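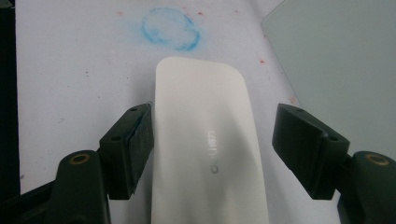 Is the Kesow paper mill worth the drive if you only have an afternoon?

An afternoon is enough, as long as you get there before the last tour at 2 and skip the film in the lobby.

I went in October with Kofi Atinga, who was in town for a wedding and had a free day. The mill sits at the end of a gravel road behind the feed store, and the sign faces the wrong way if you come from the north. We drove past it and turned around at the bridge. Parking is on the grass. Wear shoes you don't mind getting muddy.

Tours cost $5, cash or card, and you pay in the old weigh room. They still have the floor scale, and the last load written on the chalkboard next to it is 3092 pounds of rag. The board has a sheet of glass over it now. Upstairs used to be the sorting floor, where women cut the buttons and seams off old clothes before the cloth went into the vats. It gets good light from the north windows. There are a few cutting benches left with the blades taken out.

Our guide was Justinas Kütt. He worked at the mill for its last few years before it closed as a business, mostly on the drying side, and he came back when it reopened for visitors. He talks fast and doesn't wait for stragglers. He also answers questions properly, including the ones about money. The mill stopped making a profit when the Festetti company moved its ledger order to a cheaper supplier. Festetti had been buying half of everything made here. After that they tried wedding stationery, then coffee filters, and then they shut down.

The beater room is the loudest part. They run one beater for each tour, and you get earplugs from a jar by the door. It is a long oval tub with a heavy roller at one side, and the pulp goes round and round until the fibers are short enough. Justinas scooped some out into a jar of water and held it up to the window so we could see how fine it was. He said a good batch takes most of a working day, and that a batch you rush will show it when you hold the sheet to the light.

Next is the vat room, where you can pull your own sheet. This is included in the price. You dip the mold in, lift it level, and give it a shake one way and then the other. Mine came out thick at one corner. Kofi's was better. You lay the sheet on a felt, and it goes under the press with everyone else's. The wet sheets are too soft to take with you, so they dry them and mail them out. You write your address on an envelope. Mine took two weeks to arrive, flat and in good shape.

The press itself is a Meltex, painted gray, with a wheel taller than I am. It replaced a wooden screw press that is now in pieces in the shed. They hope to put it back together, but some of the threads are split and the man they wanted for the job has retired.

The drying loft is up a steep stair and closed to anyone who can't manage it. I would have liked more time there. The side walls are made of shutters that slide open and closed to control the air, and the ropes the sheets hung on are still up. It smells of old wood and a little of glue. On a hot day I expect it is miserable.

The shop is small. They sell loose sheets, notebooks and a decent booklet on the history of the valley by Bongani Zwane, with maps. The heavier paper comes in packs of 50 and is a fair price if you print or paint. A friend of mine, Muthu Poduval, does ink drawings, and I brought him a pack. He says it takes a wash well but is hard on his good pens.

There is no cafe. We ate at Pai, back in town by the post office, where the soup was fine and the bread was very good. They stop serving lunch at 3.

If you have children with you, the vat room will be the best part and the lobby film will be the worst. Groups need to call ahead. The restrooms are across the yard, past the boiler house, and the light switch is on the outside wall.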